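2/16/26

Humidity log, continued. The basement reading was 31 percent at breakfast, which is low for this house and means the dehumidifier has been running against a setpoint I changed in December and forgot. Reset it. The yarn shelves do better with a bit more moisture, and so does the loom, whose back beam has started to creak again under tension.

Spent the morning on the dye notebook. Man-sik Bae returned the two skeins he wove into samples, with his measurements in the margin of my sheet. Shrinkage after a hot wash was larger in the weft than the warp. I had assumed the reverse. He used the Griswood reed, so the sett is not the same as mine and the comparison is only partly fair. Copied his numbers anyway and marked them in pencil.
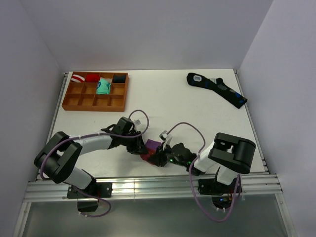

Sorting of the finished color samples is still unresolved. Kaede Morikawa files hers by dye lot, and Bleddyn files by fiber and then by date, and neither system survives a second person looking for something. I want one position per sample and a fixed grid, so that a gap is visible at once. A wooden tray in twelve compartments, three rows of four, handles rolled socks well enough, and a red one with white stripes can be picked out beside a plain red without unrolling either. The same grid scaled down would take wound cards. Depth is the open point. My cards stand taller than a drawer from the Terkton cabinet allows, and cutting them down loses the lot number. Will draw it up at two depths before buying any lumber.

Lunch late. Called Dillico regarding the mordant order. It is on backorder and they offered a substitute at a different concentration. Declined. Changing concentration in the middle of a series would make the earlier baths useless for comparison. Asked them to ship the rest.

Bath 421 went in after lunch. Wool, pre-wetted overnight, alum at the usual ratio. Brought it up slowly, held it at 90 C, then turned off the heat and left the lid on. The thermometer and the probe disagreed by two degrees again. I trust the thermometer. Need to check the probe in boiling water before the next one. 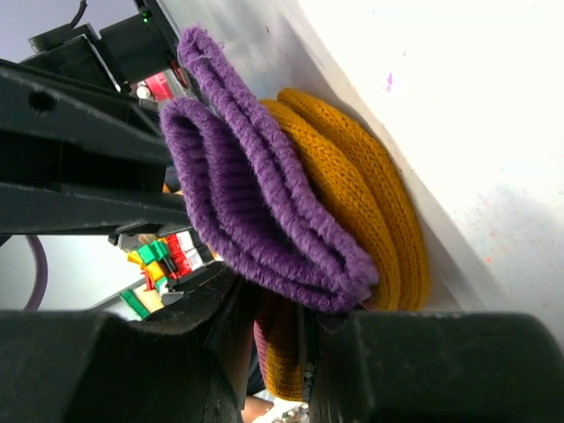

Read the chapter on fastness that Yae Higuchi lent me. Her copy has the tables corrected by hand. The argument is that surface texture accounts for much of what people report as uneven dyeing, and I am inclined to agree. A fuzzy purple knit goes nearly black down inside its folds, while a smoother mustard one with clean V stitches shows only a darker line between its layers. Neither tells you much regarding the dye. From now on I will grade samples flat, under the same lamp, with the nap brushed one way.

Rhys McPhee wants the loom bench back by the end of the month. Replied yes. Probe test tomorrow, then rinse 421.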